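Chapter 7
Packaging and the Price of a Drink

Most of what a household pays for a soft drink does not go toward the drink. Water, sweetener, and flavoring are cheap. The container, the truck that carries it, and the shelf it stands on account for a larger share of the final price.

This chapter examines how sellers choose among containers and how those choices reach the buyer. Section 7.1 introduces unit cost. Section 7.2 follows the Teltitden bottling plant, which fills more than 4,000 containers an hour.
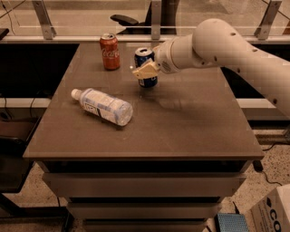
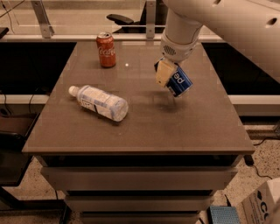 Figure 7.1 Soft drink cans and a plastic bottle, two common forms of single-serving packaging.

Section 7.3 turns to deposit laws and their effect on the number of containers returned. The case of Farías, a regional distributor serving 300 stores, is used throughout. Students should review the discussion of fixed and variable costs in Chapter 3 before they begin.

Key Terms
unit cost
deposit
single-serving container
distribution margin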